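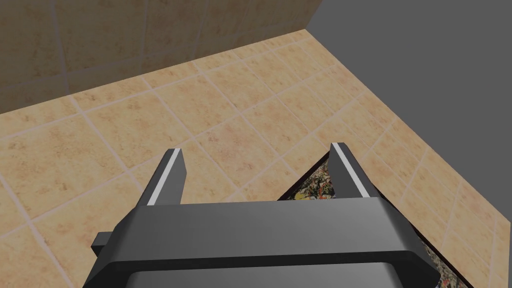 Ishbel Halliday still tells people that she came to Lernska to learn enough Norwegian to order a coffee, and left a year later arguing about fish soup with her mother-in-law. She put it that way at our last open evening, and added that the arguing was the better test. We agree with her!

Lernska is a small evening language school for grown-ups. We teach Norwegian, Latvian, German, Mandarin and Sinhala, in the evenings and on weekend mornings, in rooms above the old Leblanc piano store. The pianos are long gone but the sign is still over the street door, so if you are looking for us, look for Leblanc and ring the second bell. The first bell belongs to the dentist, who is very patient about it.

How we got going

Gayan Siriwardena started the school with a Sinhala conversation group at his kitchen table. His neighbors had married into a family from Kandy and wanted to be able to follow a phone call. Their friends came along, then a retired bus driver who simply liked the look of the alphabet, and before long there were people sitting on the stairs. When the piano store closed, Gayan rented the upper floor, bought secondhand chairs from a church that was changing to pews (most places go the other way) and asked his friend Luzius Sutter whether he would like to teach German on the same nights and split the heating bill.

Luzius said yes, on the condition that he could also teach a little Swiss German at the end of every term. That is still how the German terms end, and it's the loudest class of the year. People who have spent months getting their word order right suddenly get to hear how Luzius talks to his sister, and they love it.

Latvian and Mandarin came next, with Aigars Rimkutė and Jui-lin Pan. Norwegian came last, after so many people asked for it at the front desk that we ran out of room on the wish list.

How we teach

We talk first. From the opening evening you will be saying things out loud to another person, even if the things are only your name and whether you take milk. Books come out in the third week. We do like books – we have shelves and shelves of them – but most of our students tell us they already own one, and that it has been sitting by the bed since before the kids were born.

A regular class meets once a week for 90 minutes, with a tea break in the middle. During the break you can speak whatever language you please, and a surprising number of people keep going in the new one. We keep groups to 7 students so that everyone gets plenty of turns. If a group fills up, we start a waiting list, and if the waiting list gets long enough we open a second group on another evening.

Grammar is welcome here. Some schools seem a bit shy of it, and we have never understood why. Aigars can talk about Latvian prefixes for as long as you let him, drawing little arrows all over the board, and his students come out looking like they've been to a good movie. If grammar is your favorite part, say so. If it makes you want to hide under the table, say that too, and we'll get there by way of stories, songs and recipes.

We don't give grades. We do write each student a letter at the end of the term, by hand, in the language they have been learning. The beginners' letters are short. Jui-lin writes hers with a fountain pen and uses only characters that the student has met in class, so it can take her a whole weekend to find a nice way to say what she wants to say. Several students have framed them.

The teachers

Gayan teaches Sinhala and looks after the timetable. He grew up in a house where three languages were spoken at dinner, sometimes in the same sentence, and he doesn't mind one bit if you mix yours. Ask him about the alphabet if you have a free half hour.

Luzius teaches German at all levels. Before that he baked bread for a living, and he still gets up far too early, so his weekend group starts before anyone else's. They seem happy about it. There's usually something warm in a paper bag on the windowsill.

Jui-lin teaches Mandarin and runs the handwriting table, which is open to anyone in the school and not only to her own students. She has a wonderful ear for tones and a way of conducting them with one finger in the air that our students find themselves copying on the bus.

Aigars teaches Latvian and, when somebody asks, a reading group for people who can manage a newspaper and would like to manage a novel. The group has been on the same novel for quite some time. They keep stopping to talk about it.

Ishbel came back to us to teach Norwegian to beginners. She remembers exactly which parts were hard, down to the page, and she warns you when one of them is coming.

The Erska evenings

Once a term we clear the big room for an Erska evening. The name comes from a mix-up on a poster years ago and it stuck. Students from every class get up and do something in the language they are learning: a poem, a weather report, a joke that doesn't survive translation, a scene from a soap opera. You don't have to perform. Plenty of people come only to listen and eat, and the food table deserves its own page (we keep meaning to write one). Friends and family are very welcome, and children get the front row.

The next one is in June, at the end of the current term. The beginners' Norwegian group has promised a song about a ferry timetable, and we have been asked not to give away the ending.

The library

Our library has 173 books in it that students may borrow, plus a box of comics that people dip into while they wait. Most of the books were given to us by former students. Lots of them have pencil notes in the margins, and we leave those in. It's cheering to find out that somebody before you also had to look up the same word on page 2, and then again a few pages later.

Borrow what you like and write your name in the blue notebook. If you are holding on to something from a few terms back, we'd be glad to see it – and you – again.

Coming along

You can join at the start of any term, and you can sit in on a class before you decide. Come up the stairs, tell whoever is at the desk which language you're curious about, and they will find you a chair. If you already know some of the language, stay for a chat with the teacher so we can put you in a group that suits you. It's a chat and nothing more, and you can do it in English if you're feeling rusty.

Fees are the same for every language. If the fee is a problem, talk to Gayan. We keep places open in every class for people who can't pay the full amount, and the other students don't know who has them.

There are a lot of stairs and no elevator. For anyone who can't manage them, we teach in the ground floor room behind the store, which has the better radiator anyway. Let us know ahead of time and the whole class will move down.

Gralta, the little café across the street, stays open late on class nights. You'll often find half the Latvian group in there afterward, still at it, and they are good about making room at the table.

Page last updated 2019-05-27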